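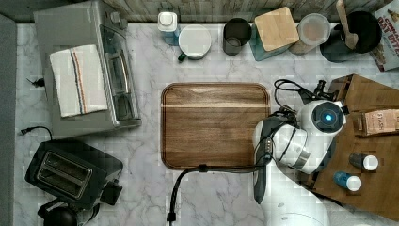

From: Heike Wiegand
To: Small Kitchens list
Subject: Re: [smallkitchens] what lives on your counter and what doesn't?

Simin Kiani wrote:
> We finally have the new counter in, it's marble, and I'm scared to put
> anything on it. My husband wants the toaster oven out all the time and I
> want it in a cupboard. Also, does anyone use a tray under their everyday
> stuff, or is that just one more thing to wipe? We have 119 inches total
> and I swear it was more before we started.

Simin, congratulations on the counter!! I was a wreck for the first month with mine (white with gray veining, and I saw coffee rings in my sleep). You do calm down.

I'm with your husband on the toaster oven, sorry. I kept our old one in the cupboard over at the Zostport apartment and used it maybe twice all winter, because who wants to haul that thing out for a piece of toast? Now it stays on the left and everything else works around it.

Yes to a tray! Mine is wood with a raised rim and rounded corners, and I leave it in the middle of the counter with nothing permanent on it. That's my one rule. If I need to carry breakfast out to the porch, it's ready, and if I set down a drippy jar the tray gets it and the marble doesn't. Wipe it with a barely damp cloth and dry it right away. Jui-lin talked me into oiling it too, and she was right, though I'd do it in the garage next time (the smell).

The rest goes along the back, up against the backsplash. Mugs, the teal canister with the wooden lid, the black pot with the wooden spoon in it, cereal in the far corner. I did try putting the cereal up high but it came back down within 2 days, so I gave up. Tea goes on the little wooden organizer stand on the right. I used to have 11 kinds of tea in there and you couldn't get one box out without the others coming along!

Joscha, did you ever find out if the Revberg sealer is okay near a toaster oven? I still have the can from September and I haven't dared open it. And is Finn still selling his shelf? If it's under 15 inches deep I want it, if it's any bigger I'd have to move the toaster oven and we've been over that.

Heike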